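Dokora Linen Service, notes from the floor
15/09/2021
By a shift lead at the Tukalbridge site

1/ I work in a laundry which serves hotels and clinics. Since April we have two robot arms at one of our sorting tables. Friends ask me often what it changed for us, so I write it here in pieces. English is my second language, please be patient with me.

2/ First the size of the thing. Our small-goods room handles cleaning cloths, mop covers and face towels. On a normal day shift we pass 2,308 pieces. Before April all of them went through human hands, two times each.

3/ The arms come from a company named Kinsella. They do one job only: take cloths from a basket, one at a time, and put them on the table for folding. The folding is still ours. I say this first, because people imagine the whole room is empty now. We are the same number of workers as before.

4/ In the first week the arms managed 655 cloths in one shift. One person at the same table does more than this before lunch. Some of us laughed, and I also laughed a little. Last week it was 1,053. I do not laugh so much now.

5/ What became better: shoulders. To bend over a basket and pull out cloths for eight hours is bad for the neck and for the right shoulder. I had injections in mine two years ago. Now I stand there only to fill and to check, and in the evening I can lift my arm to the high shelf in the kitchen.

6/ What became worse: waiting. When an arm stops, a light changes and somebody must come. You can be in the middle of a good stack of towels, and you must leave it. At the end of a shift I feel tired in a different way, more in the head than in the back.

7/ Also the talking. At the old table we were four people facing each other and we talked all day. Now two of us are at the arms and two are at the far table. It is not forbidden to speak, only it is too far to speak without shouting. This was in no plan, and I think it should have been.

8/ About money, because it is always asked. The ones who learned to run the arms got a higher pay grade. The ones who did not want to learn kept the old grade. I find this fair, but the course was given in one language only and very quickly. Two of my colleagues said no because they were afraid of the written test. They know cloths better than I do.

9/ We asked for a second course, with more time and with no written part. The answer was yes, but without a date. I will ask again.

10/ A practical part now, for people from other laundries who wrote to me after my last thread. These are the things we learned about the cloths themselves.

– Microfiber is harder than cotton. It holds on to its neighbor, and two come up together.
– A stitched hem helps you to see where one cloth ends and another begins. Old cloths with a torn hem we take out before they reach the arms.
– Do not press the cloths down when you fill. Let them fall in. 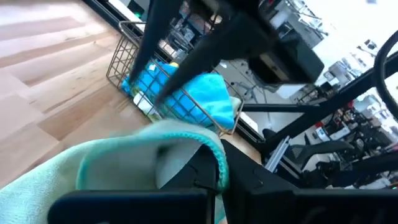
11/ How we fill the baskets

We use wire baskets at this table, so a person can look from the side and see what is still inside. Different colors can go in the same basket. Mop covers must not. We tried it for one afternoon and spent a long time pulling them out again.

12/ Somebody from the Retden site asked me if they should be afraid. They will get the same arms next. My answer was: ask early where your table will stand, who gets the course, and what happens with the break times. At our place the break times were changed later, after complaints, and it could have been done at the start.

13/ The goal which management gave us for the end of the year is 1,285 cloths in a shift from the arms. Perhaps they will reach it. I would like to see also a goal for how many of us have finished the course. I have proposed it in writing.

14/ If you work next to such machines in another place, please write to me how your breaks are organized and if you rotate. We rotate every two hours now, and I am still not sure if this is too short.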